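How to Sort a Wallet's Worth of Loyalty Cards

Most people carry more store cards than they use. Sorting them takes less than an hour and the only supplies are a pen, a sheet of paper and something to keep the cards in.

Start by emptying your wallet, your bag and the kitchen drawer. Put every card face up on a table. Gift cards go in their own pile, and so do library and membership cards.

Next, write down the store, the card number and the points balance for each one. The balance is usually on your last receipt. If it isn't, call the number on the back or log in to your account.

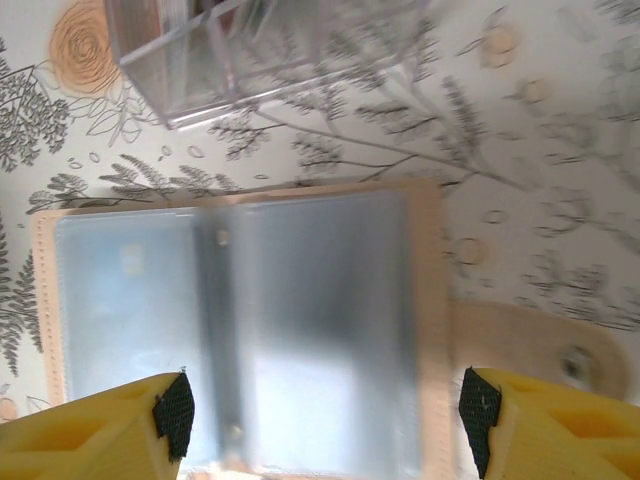 Merja Toivonen
Household Editor

A small binder with clear sleeves and a snap strap will hold the cards you use less often. Keep the two or three you use every week in your wallet.

Now look for expiration dates. Some programs wipe your points after a year without a purchase. My Grevero card had 598 points on it and needed 800 for a reward, so I moved it to the front and used it up by July.

Cards with fewer than 100 points from a store you no longer visit can go. Close the account first - that stops the mailings too - then cut the card through the number and the magnetic stripe.

Store the written list somewhere apart from the cards. If you lose one, you will need the number to get your points moved to a new card.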